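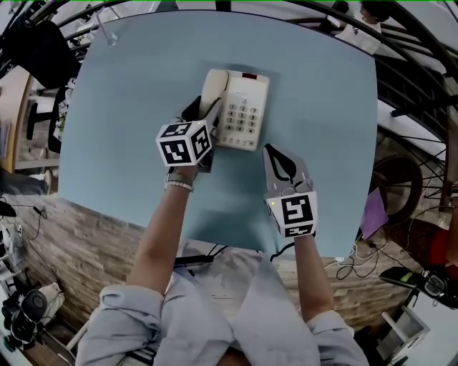
Crackly handset on a corded desk phone - cord or jack?

I've got an old white corded phone on the table in my home office and I'm hoping someone can save me from buying another one. Calls come through fine but as soon as I shift the handset from one ear to the other I get this awful crackle, and then the other person says I've dropped out. Put it on speaker and it's perfect. It's a basic push-button thing with the little dark red display at the top, cream handset, nothing fancy. I've had it since we moved to Clesstead and I'm fond of it! The keypad is also getting a bit grubby and I'd like to clean it while I'm at it. Can I spray something on the buttons or is that asking for trouble?
vondton_gardener, January 24, 2024

If speaker is fine then your line is fine, so leave the wall jack alone. It's the curly cord, nine times out of ten. Unplug it at both ends (press the little clip in, don't yank) and have a look at the metal contacts. Mine had gone a bit green, and a wipe with a cotton bud and isopropyl got me another year. If the crackle is still there when you wiggle it near the plug, the wire has broken inside and you want a new cord. I paid $4 for one at Bisteck in April and it took longer to find a park than to fit it. Check the colour before you buy though - I ended up with a black cord on a white phone and I notice it every single day.

For the buttons, don't spray anything straight on. Unplug the phone, put the isopropyl on a cloth (I use the 70 percent stuff), wring it out and go over the keys row by row. A dry toothbrush gets the fluff out from around the edges. Go easy on the display window, some of those plastics cloud up, so I'd only use a damp cloth there.
thorlacius468

just get a cordless, way less hassle
pete_n_repeat

Cord was the problem for me too. Also try pushing the handset plug in properly till it clicks, mine was half out for months and I blamed the phone company.
mossyback493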